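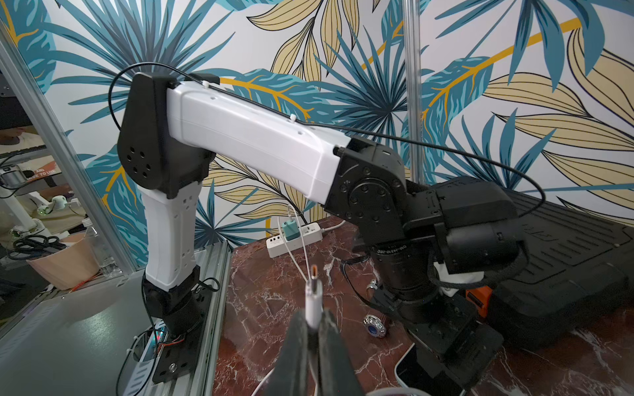 Charging cable held by the connector, two-arm cell, Tirnton.

Search notebook Enter keyword Go

Workshop notebook, Cemeck, Tirnton site
December, Sunday. Entry opened 08:15.

Subject: transfer of handset charging and packing to the Wetis cell, and the resulting changes to bench duties.

The purpose of this entry is to record the present state of the trial and the staffing points raised at the last handover. Settings and fault codes are kept in the cell log and are not repeated.

Charging remains the slower of the two tasks. The cable must be taken up close behind the plug, held upright and brought to the handset at the right angle. A person does this by feel. The cell has to be shown it many times, and small differences in how the cable lies on the table still affect the result. Of 30 attempts in the morning run, 6 were stopped by the operator. In four of these the connector had turned in the fingers before it reached the handset. In the other two the cable had caught under the handset and pulled it out of place.

The stopped attempts have been kept with the others. Colleagues are asked not to delete them, even where the cause is plain. A line should be added stating who stopped the arm and at what point.

Staffing

Under the previous arrangement the charging bench was covered in half shifts, and each person plugged in, checked and packed their own handsets. Under the trial, one operator attends the cell and a second carries out inspection at the Stanciu bench. No post has been removed. The content of both posts has changed, however, and the job sheets do not yet show this.

The following was noted during the shift:

The operator at the cell now spends most of the time watching, with short periods of resetting the table. Several colleagues report that this is more tiring than the bench work it replaced. The attended period is therefore limited to 30 minutes, after which the operator changes places with inspection.

Inspection has lost its informal check. When one person did the whole job, a loose port was noticed when the plug went in. The cell does not report this. A hand check of the port has been added at the Stanciu bench and should be entered on the sheet as a separate step.

Conversation at the bench has fallen off. This was raised at handover and is recorded at the request of the shift. New starters used to learn the work by sitting beside someone who knew it, and there is at present no equal arrangement at the cell.
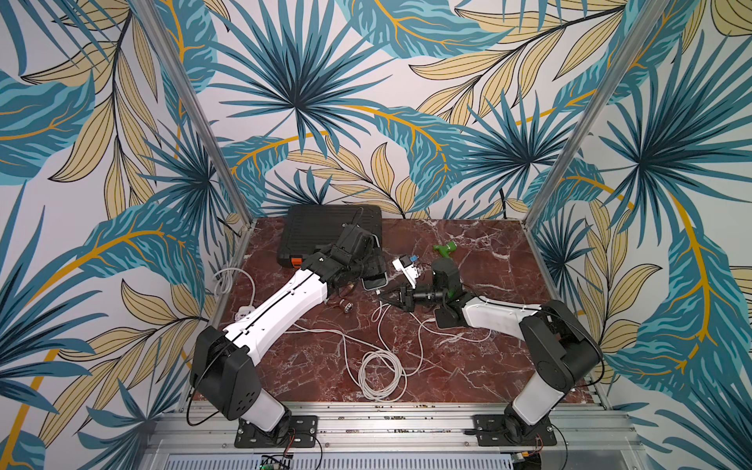
A note added to this entry by the late shift disagrees with part of the above. It states that watching the arms is tiring chiefly in the first week, and that the greater difficulty lies in judging when to step in. Two people will stop the same movement at different moments, and the one who stops it early feels that they have spoiled the run. The late shift asks for a written rule, and asks that run totals should not be displayed against the name of the person attending.

The second request is accepted with immediate effect. Totals will be shown by shift only. On the first, a draft rule is entered for comment:

Stop the arm if the connector turns in the fingers.
Stop the arm if the cable draws tight or begins to move the handset.
Allow the arm to continue if it has paused and nothing is under strain.
If in doubt, stop. No explanation is required beyond the line in the log.

The draft is to stand for 4 weeks and will then be reviewed by both shifts together.

Outstanding

Job sheets for both posts to be rewritten, with the port check included.
A seated place beside the cell for a new starter, clear of the arms. Position to be agreed with site safety.
Loose cable on the table to be gathered before each run. Current practice differs between shifts.
Packing figures not yet entered for the afternoon.

Entry closed 16:40.

Cemeck Tirnton Workshop Notebooks | Contact the workshop office | Copyright Cemeck | Back to top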